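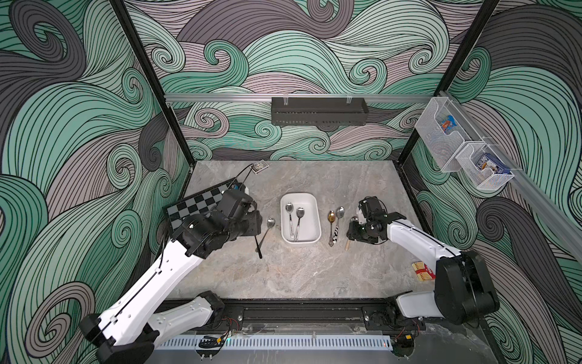
Spoons again, sorry. The flatware drawer has been bugging me since we moved to Ranmont and this week I finally dumped the whole thing out. Two households' worth of teaspoons and serving spoons and whatever was rattling around in my aunt's box. First pass is just getting them out on a flat surface where I can see them, white tray in the middle for the ones that go together, everything else out to the side. The silver ones are easy, they all look like cousins. It's the one with the brassy gold bowl and the fancy skinny handle that never matches anything, and I can't let it go. Same with the light wood handle. Tiny bowl, no use for soup, stays anyway.

Rules so far, such as they are:

Everyday spoons go in the front slot. Odd ones in the back. No more "maybe" pile - last October the maybe pile lived on the counter for a month and then went straight back in the drawer.

Elisa Colombo left a comment on the last post saying to sort by handle and forget the bowls. Tried it. Kind of works?? Patterned handles together, plain ones together, and the drawer looks nicer when you open it. But then I grab a serving spoon for my coffee every morning, so I'm going back to size. Sorry Elisa.

Still need a divider that fits. The Lindunis one was too deep and the drawer woudn't close. Songül Tokgöz says cut down a shoebox and quit spending money. Probably will.

Forks next. Not looking forward to forks, there are 73 of them and I dont know how.

Posted Jul 30, 2019

Print this post | E-mail this post

This site uses cookies. By continuing to read you agree to their use. OK

Contact | © 2019 Flarkgate | Back to top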